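**Notes for Session 7: Reading a Product Sheet Without Losing Your Wallet**
Intro to Automation Purchasing, evening section. Instructor: Arnulfo Yupanqui 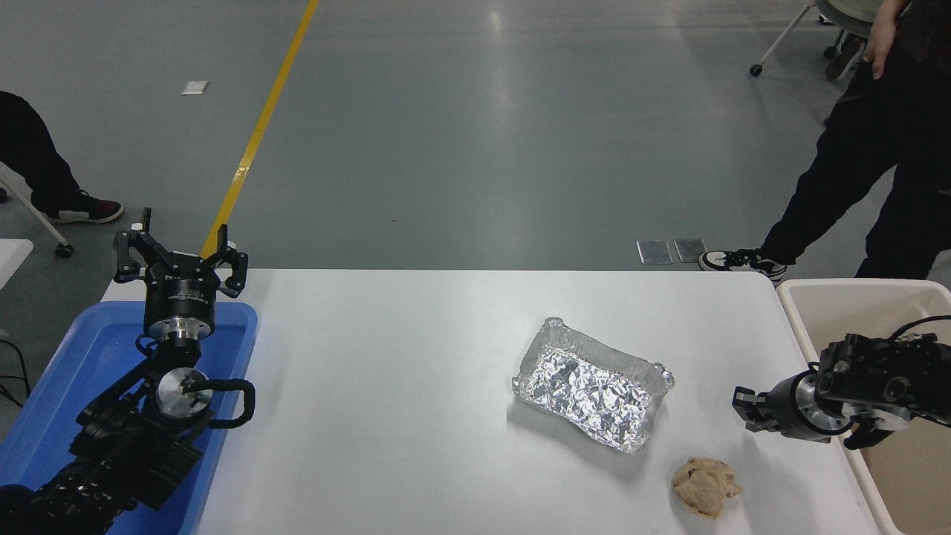 *Fig. 1. Two-arm sorting station: blue tray on the left, cream bin on the right, foil packet and one crumpled item between them.*

Last week we did conveyors, which are boring and work. Tonight we do two-arm pick-and-place kits, which are neither. Our case is the Balano bench kit, sold through Latmont on a monthly plan. Bring the product sheet. If you lost it, share with someone who underlines things.

**1. What you get for the money**

- Two arms with grippers, plus cables
- A setup visit (one; the second is billed)
- The teaching software, on a seat license
- Support by email, weekdays

What you don't get: the table, the trays, or the bins. The sheet calls this "flexible workspace design." Write down what you think that means in dollars. We'll compare.

**2. Why the packet matters**

Salespeople like to demo with blocks. Blocks are wonderful. They have flat sides and hold still, and if your business happens to be moving blocks from one place to another, you can skip the rest of this handout and go home.

The foil packet in Fig. 1 is closer to what most of you will be handling. It's shiny and crinkled, and it's lying at an angle. A camera can get confused by shine, because the bright patches move when the arm moves. A gripper has trouble with a thin edge against a flat table. Then there's the soft lump next to it, which has no proper edge to grab and may change shape once you try.

So when a vendor quotes you a success rate, the first question is: on what? Balano's sheet says 500 picks without a fault. The footnote, in type sized for ants, says "rigid items." I wrote to Latmont about soft items and got back a brochure.

**3. Layout questions to ask before signing**

Look at Fig. 1 again with your landlord's eyes.

1. Where do people walk? There's a yellow line on the floor past the table. Find out what your own lines mean before you put an arm near one.
2. Where do the cables go? Loops on the floor are fine until somebody's foot finds them.
3. Can each arm reach the middle as well as its own container? If only one can, you've paid for a spare.
4. Who resets the items between runs? Somebody does. Put their hours in the budget.

Number 4 is the one that sinks most proposals in this class. Keith Clegg's group last term had a lovely payback chart showing 18 months, then added the person who straightens the packets and got nearly double. They kept the chart and changed the title, for which I gave partial credit.

**4. The competition, briefly**

Stonov sells a single arm with a suction cup. Suction is good on smooth faces and sulks on crinkled foil. It's cheaper, and the manual was written by someone who has met a customer.

Bogdan will rent you two arms for three months, minimum. You pay freight both ways. For a trial I'd start there, assuming you have a door wide enough for the crate. Measure the door. I mean it.

**5. Terms for the quiz**

*Cycle time:* one full pick and place, including the dithering.
*End effector:* the part that touches the item. Costs extra to replace; ask how much.
*Handoff:* one arm passing an item to the other. If the sheet says "handoff ready," ask to see it done with your item.
*Uptime:* whatever the vendor says it is. Get the definition in writing.

**Homework**

Pick one item from your own workplace that is shiny, floppy, or both. Write one page on what you'd need to see a two-arm kit do with it before you'd sign. Include the number of tries you'd want to watch and who is allowed to touch the item between them. No blocks.

Revised cost worksheets are due the first week of June. Use the version with the freight line.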